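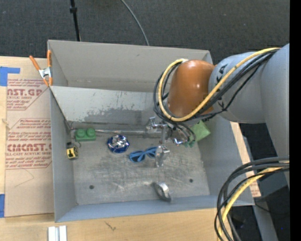

Smart water meters are coming to Jinudgate, and the bills are coming first

The Jinudgate water board voted 3 to 2 on 17th February to replace every residential meter in the Bradby district with a radio-read model made by Vitico. That is 514 homes. The work is supposed to start in May, and the first new charge shows up on the bill before then.

According to the board's handout, the new meters will "empower customers to manage their usage." I have read the handout twice and still can't find the part that says how. There is a customer website, but it won't be ready when the meters go in, and general manager Stepan Polishchuk would not give a date for it when asked. He said the vendor was "working hard on that side of things."

What he could give a figure for was the cost. Each household will pay $223, either all at once or spread over 16 months. The board says the money will come back through better leak detection. Maybe so. The same was said of the pressure valves on Levchenko Street, and the report on how much water those saved has been "in draft" since before the last election.

Razia Tanoli, who voted no, asked whether anyone had tested the old meters to see if they were reading wrong. Polishchuk said a sample had been pulled. She asked how many were in the sample. He said he would get back to her. As of this writing he hasn't, or if he has, it isn't in the minutes.

Board chair Miroslava Yurchenko defended the vote. "We can't keep sending a man down the street with a clipboard," she said. The man with the clipboard, it should be noted, has been driving a truck with a handheld reader for years, and his route stays in the budget through next year anyway – as a "transition measure."

Residents can turn down the radio unit and keep a manual read, for a fee. The fee hasn't been set. Iraklis Vrettos of Bradby wanted to know how he was supposed to choose between two things when only one of them had a price on it. He was told there would be a form.

A few practical points for anyone in Bradby. Your water will be shut off for a short time during the swap, and the crew is supposed to leave a door tag ahead of time. Take a picture of your old meter's final reading before they remove it. If your next bill looks off, you'll want that number, and the office won't be keeping the old meters.

Questions about the payment plan go to Valentyna Koval at the billing window. She has asked that people bring their account number.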